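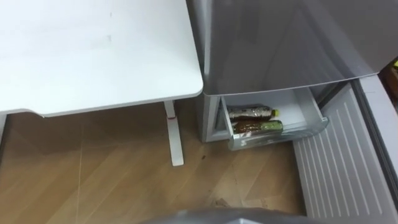 19th January

Paste trials for the Tijani ledgers, continued from the last entry. Four pastes on two papers, all strips cut from the same sheets so that grain runs the long way. Everything was pasted out yesterday afternoon and left between blotters under boards overnight.

The pastes:
A - wheat starch, one part to five water, cooked 30 minutes, sieved twice
B - same as A, thinned by a third after sieving
C - Plakumar ready-mixed, straight from the tub
D - rice starch, one part to six, cooked until it turned

The papers are the Brimance 65 gsm laid and an offcut of old ledger stock from the bin of spoiled leaves. The ledger stock is harder sized than I thought. A drop of water sat on it for 91 seconds before it began to go in, against almost nothing for the Brimance.

A held on both papers. On the ledger stock the join lifted a little at one corner when I flexed it, but that corner was thin on paste and I can see the brush mark where I missed. B was fine on the Brimance and poor on the ledger stock, where two strips out of six came apart with hardly any pull. C stuck hard to everything and has cockled the Brimance so badly that I would not use it near a text leaf. It might do for spine linings. D I like the feel of, very smooth under the brush, but it stays open so long that the tissue creeps when you lay it down.
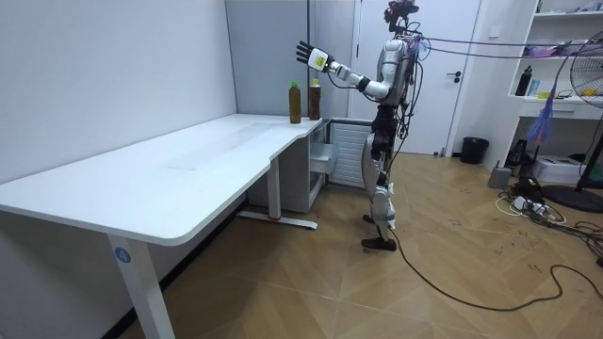 So A for the guarding, and thin it only for the tissue infills on the soft leaves. I cooked it too fast the first time and got lumps that would not go through the sieve. Second pan was on the lowest setting and stirred the whole way, and that one is the paste used in the trial. The first pan went down the sink with plenty of water.

Pressing: tried 20 minutes under the small weights against the nipping press just closed. Press gives a flatter join. Too much press squeezes the paste out past the edge and you then have to lift the blotter off with a spatula. Just closed is enough, a quarter turn at most.

Wahyudi Raju collated the first ledger while the strips were drying. It runs to 1,310 pages by the printed numbers, though the numbering skips at the first index, and there are 195 leaves with torn or missing inner margins. Most of those fall in the April accounts, where the sewing gave way and the section was stuffed back in loose. His list is in the folder with the job sheet. He has marked in pencil the ones where writing runs into the gutter - please look before guarding these, as the guard will have to go on the other side.
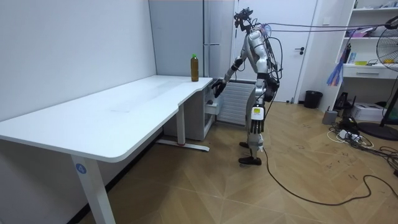

How long will a batch of paste A keep?

Three days if the jar is clean and it goes back in the fridge with a film of water over the top. After that it goes sloppy and starts to smell, and should be thrown out.

Cloth: the Siline sample book has come but the green is nowhere near the old boards. The brown is closer. I have asked for a half metre of the brown and of the darker of the two greys. No hurry, we are weeks from covering.

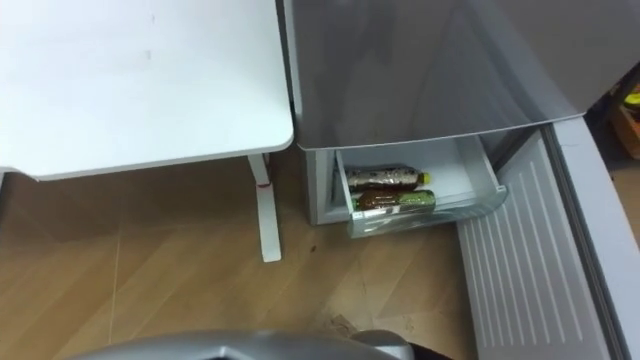
White table beside the fridge.

Still to do:
Repeat A on the ledger stock, this time damping the paper lightly first. Six strips, same pressing.
Test the red ruling ink for bleeding. The blue did not move with a damp swab but the red has only been tried on one leaf.
Sharpen the paring knife, it dragged on the last two guards.
Order more blotter. The thick sort, not what came last time.
Ask the owner whether the loose receipts go back where they were found or into a pocket at the end.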